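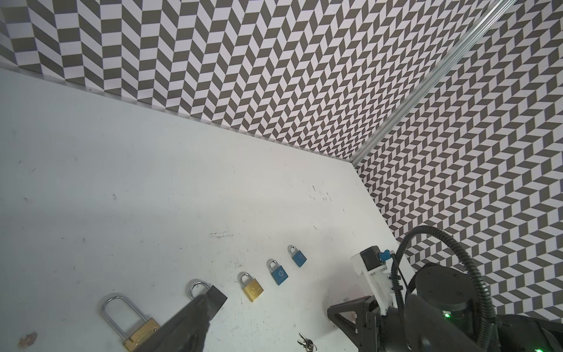 Lavgate read an early draft of this section and asked why we were calling it a safety matter at all, when no one was hurt and the only thing that suffered was a key. Fair enough, and it made me rewrite the whole thing! My answer is that the two arms pushed against each other for nearly 26 seconds before either of them gave up, and I don't think a fault like that should be filed under "lost trial".

5.3 What went wrong with the key handover

I'll start with what was meant to happen. In the padlock task one arm steadies a lock on the table while the other picks up a key, turns it the right way round and puts it in. The arms share a table and they share a stop rule, which we took over from the Cerkthorpe controller more or less as it stood (we had used it on the peg task in 5.1 and trusted it, perhaps too much). The rule says that if either arm feels a sideways push above the limit, both arms freeze.

Ayala, our planner, did its part well enough. It chose a lock, it chose a key, and it sent the arms in from opposite sides. The trouble began once the key was partly in and slightly crooked. The arm with the key read the resistance as a stiff lock and pressed harder, which is what we had told it to do with stiff locks. The steadying arm felt the body of the lock slide and pressed back, which is also what we had told it to do. So there they were, each politely correcting for the other, and the push went mostly along the line between the two grippers, where our limit was set far too high.

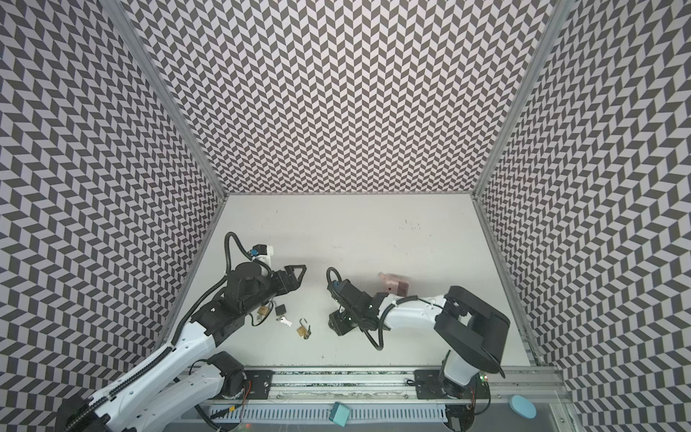

Figure 7. The two-arm workspace with padlocks and a key on the table between the grippers.

When I pulled the logs I expected to find a dropped message, or a sensor gone quiet. There was nothing of the sort. Both force readings were healthy and both arms were following orders. The stop rule looked at each arm by itself and never at the pair, so a steady squeeze shared between them could sit just under the limit for as long as it liked. It ended when the key bent and the sudden slip tripped the sideways check. I hit the stop button a moment later (I'd been watching the wrong screen, I'm sorry to say).

We made 2 changes. The controller now adds up the squeeze across both arms and freezes them if it stays high, even where each arm is within its own limit. We also put a time limit on pressing, after which the key arm has to back off and look again. I then replayed 1,000 logged insertions through the new rule on Jaltum, our offline checker, to see how often it would have stopped a perfectly good run. It did so more than I'd like, mainly on the smaller locks, where a good insertion and a bad one feel much the same for the first stretch. We've left it cautious for now.

One thing still bothers me. Freezing keeps the squeeze in place, so anyone reaching in to free the lock is reaching between two loaded grippers. Until the arms can relax safely after a stop, our rule in the lab is power off first, hands second. Section 5.4 covers the release motion we're trying, which so far works with the lock lying flat and not much else.

Related items
Shared force limits on the peg task (Section 5.1)
Replay checks with Jaltum: notes on setting up
Letting go safely after a stop

26 shares | 2 comments

Posted July 18, 2019 | Contact the authors | Copyright | Back to top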